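卓上アームの共同製作 参加者募集

共有工房フィゲイレド(Figueiredo)では、台所で使う卓上ロボットアームの製作に加わる方を2名募集します。作業名は「Skisiva」です。営利の仕事ではなく、報酬はありません。材料費は工房が持ちます。

現在は実機の組み立てと並行して、シミュレーション上で動作を詰めています。台座をテーブルの奥寄りに置き、指先を天板の近くまで下ろす姿勢から調整を始めました。
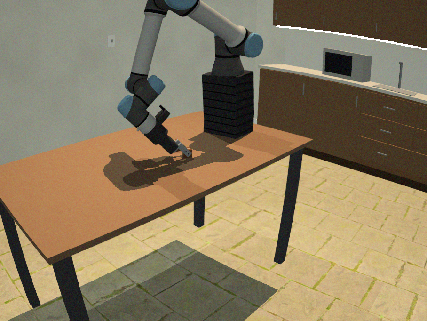

シミュレーション画面、フィゲイレド工房作成、10月

お願いしたい作業は次のとおりです。

・関節の可動範囲の設定と、シミュレーション側の台所モデルの修正
・グリッパーの指の設計と試作(対象物は300グラムまで)
・配線、台座の固定、動作記録の整理

片方の枠はソフト寄り、もう片方は工作寄りの方を想定しています。Pythonか3D CADのどちらかを自分で使えれば、ロボットの経験は問いません。はんだ付けは工房で教えます。

活動は平日の夜、19時から22時まで。月に約20時間来られる方を希望します。シミュレーションの作業は自宅でもできますが、実機に電源を入れるときは必ず2人以上で行います。非常停止スイッチの位置は初回に確認してもらいます。

工具と作業用PCは工房のものを使えます。自分のノートPCを持ち込んでもかまいません。作ったデータは参加者全員で共有し、個人の製作に流用してもらって結構です。

応募は工房の受付箱か、サイトの問い合わせ欄からお願いします。件名を「Skisiva参加」とし、これまでに作ったもの、来られる時間帯、希望の枠を書いてください。写真や図面があれば添えてください。見学だけの希望も受け付けます。

場所:シラーブリッジ館 101号室
締切:10月末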